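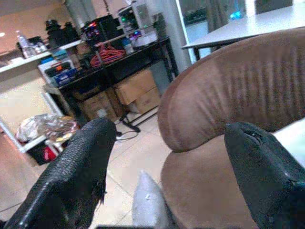

I need help with a chair, or with everything parked near the chair, I can't decide which. My wife and I share one big room at the back of the house for my electronics bench and her reading, and the deal when we moved in was that she'd get one soft seat in there and I'd get the rest. So we have the brown one with the pleats running up the back, which I love, and then right past it is my black workbench with the orange cable drooping over the front and cardboard boxes shoved underneath. She sat down to read on Sunday, looked up, and said "I'm reading in a stockroom." Fair enough!

Things that are staying: the chair, the bench, the tile floor (beige, wasn't our choice, not ripping it up). Things that could go or move: the boxes, the white shelving along the wall, the pillow situation, me.

What I'd like to know:

- Is there a way to hide or calm down the stuff under a bench without building doors?
- Does a low round chair want a pillow at all, and what size?
- How do you keep plush fabric decent in a room where somebody strips wire?

Budget is 60 dollars for now. I know, I know.

Herman Goh

### mossandtwine

Hi Herman, welcome! First of all I like the chair a lot. Brown is so much nicer than the gray everybody had for years, and the curved back means it looks good from behind too, so you don't have to jam it in a corner.

For the boxes – a curtain. I mean it. A tension rod or a bit of curtain wire across the front of the bench and a length of plain heavy cotton, hemmed so it clears the floor by a finger. You can push it aside when you want something. I did this under a potting bench in March and I still get a small thrill every time I walk past. Your whole budget could go on the fabric and you'd probably have change.

### Skiludora

Please no curtain under an electronics bench. There's a cable with a plug running out from under there onto the tile, and if he's got power strips back in that corner I would want to be able to see them. Fabric traps heat and lint and then you forget what's behind it.

Open the boxes. Throw out what's dead. Put what's left in matching lidded bins and slide them all to one end. It'll still look like storage, but tidy storage is fine, people have storage.

And get that cable up off the floor. I don't care what you do about pillows, but the walk from the door to the chair shouldn't have a cable in it.

### mossandtwine

I've had a curtain under a bench with a heat mat on top of it and nothing bad has come of it, but okay, point taken on the plugs. Could do half – curtain where the boxes are, open where the power is?

### Skiludora

Half a curtain looks like somebody ran out of curtain.

### benchwright_3

Signature says 3,000 posts and I think two thousand of them are me telling people to measure first, so: Herman, how long is the bench and how much room is there between it and the chair? If the chair faces the bench, turn it. That costs nothing. Your wife looked up and saw boxes, so have her look up and see the window or whatever that is with the white frame behind the table. Same room, same chair, completely different afternoon.

I'd try that tonight before anyone buys a bin.

### Herman Goh

OK, went in with the tape. Bench is 74 inches, and the gap between it and the chair is 37 at the tightest spot. There's room to turn the chair, and I'm a bit embarrassed that it never crossed my mind. It's been facing the same way since the day I took the wrapping off.

The plug cable is up, too. It was feeding nothing. It had been feeding nothing for a long time.

I'm with Skiludora on the curtain, sorry moss, mainly as I'd catch it in my desk chair wheels inside a week. Started on the boxes. The first one was full of other boxes.

Now pillows. We have two in the running. One is a pale grayish lavender, very soft, the kind that slumps, and the other is a pink cushion with a little dark print on the front. My wife likes the pink. I like the gray one lying across the seat on the diagonal, with the brown showing all around it. She says I only like it since it "looks like a nap." What do you all think? The white table behind has that black edge, if that matters for the color, and the cabinet with the glass doors is white too.

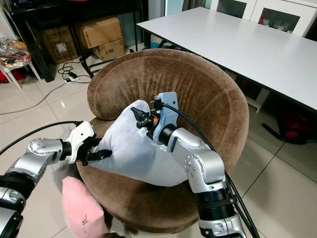 ### benchwright_3

Gray one, but behind the lower back, not on the seat. That seat is round and I'd bet it isn't very deep once you're in it. Put a full pillow flat against the back and your wife is going to be perched on the front edge like she's waiting for a bus. Squash it down, low and sideways.

Also that brown catches the light really nicely along the rolled back. It would be a shame to bury it.

### mossandtwine

PINK. Come on, you two. You've got white table, white cabinet, black trim, brown chair, beige floor, and the one bit of fun in the whole room is a pink cushion with a print on it. Lavender-gray next to brown goes a little muddy to my eye, especially at night under a bulb.

And she's the one who sits there!

### Skiludora

I agree with moss, write down the date. (It's Wednesday, September 12, 2018.)

The gray will show every crumb and every snip of wire insulation, and so will the chair. My routine for plush is a soft brush, always finishing in the same direction, once a week, and a barely damp cloth for spots, after testing someplace you can't see. Don't rub. Vacuum with the brush head and keep it gentle along the seams. I have a Harlow armchair in a dark green nap fabric and it's held up through two dogs on just that.

If he's really stripping wire ten steps away, a throw over the seat while he works would do more good than any cleaner.

### tilda_rae

Lurker here, jumping in because I have nearly this exact setup (sewing instead of electronics, same fight). We keep both cushions. The squashy one stays on the chair and the patterned one goes on the floor as a footrest when I'm reading, and gets tossed up on the seat when people come over so it looks like we have taste. Covers from Nandeck, the zip ones, and they go through the wash okay, although the first time I did it too warm and one came out the wrong shape. It belongs to the cat now.

On bins, look at the Sopacua ones with the flat lids if you can find them near you. The lids stack without sliding. Measure the height under your bench first, I had to send one size back.

### benchwright_3

See, "measure first." Somebody reads my posts.

A cushion on a tile floor will skate if you put your feet on it, by the way. Bit of rug gripper underneath.

### mossandtwine

A pink cushion as a FOOTREST. I'm going to lie down.

### Herman Goh

Update. Chair is turned. She sat in it last night for two chapters and didn't say one word about a stockroom, so benchwright_3 gets the prize for the free answer.

Bins: going to look at those flat-lidded ones this weekend, thanks tilda_rae. I've got the boxes down to what I really want to keep, plus one I'm not ready to talk about. The orange cable is off the front edge and coiled on a hook at the side, where it looks like I meant it.

Pillows are not settled. She tried the gray one low and sideways and said it was comfortable "but it's still gray." The pink one is on the seat as I type this. I moved it to sit down, and I've been told to put it back the way it was.

Skiludora, what kind of brush? Like a clothes brush, or something softer?

### Skiludora

Clothes brush is fine if the bristles are soft. If it leaves lines you can't smooth out with your hand, it's too stiff. Baby hairbrush works too and costs almost nothing.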